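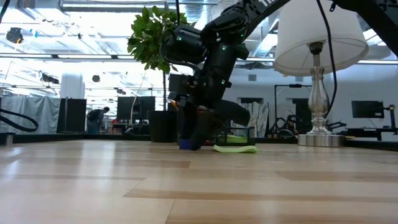 A robot arm at work on a tabletop at the Trudell open day.

What happens at a robot open day?

Trudell is a workshop in Trenstead where people teach robot arms to do small jobs. Once a year, in February, it opens its doors to families. You can walk between the tables and watch the arms move.

How does the arm hold things?

At the end of the arm is a gripper. It has fingers, but they are not like yours. They open and close to hold an object. In the picture, the fingers are down at the table with a small blue object. Small green lights glow on the arm.

Why is there a lamp on the table?

A robot that will work in a home has to move near everyday things. A lamp is easy to knock over. The arm has to reach for one object and leave the others alone. A green item lies flat near the gripper, with a wire basket behind it.

Does it always get it right?

No. One arm, called Aritz, practiced the same job 208 times. In its first 50 tries it dropped the object a lot. The people in the workshop looked at what went wrong, changed the instructions, and tried again.

Can I visit?

Children age 6 and up can come with an adult. There is room for 100 visitors. Stay behind the yellow line when an arm is moving, and ask before you touch anything.

Words to know

Gripper: the part of a robot that holds things.
Joint: a place where the arm can bend.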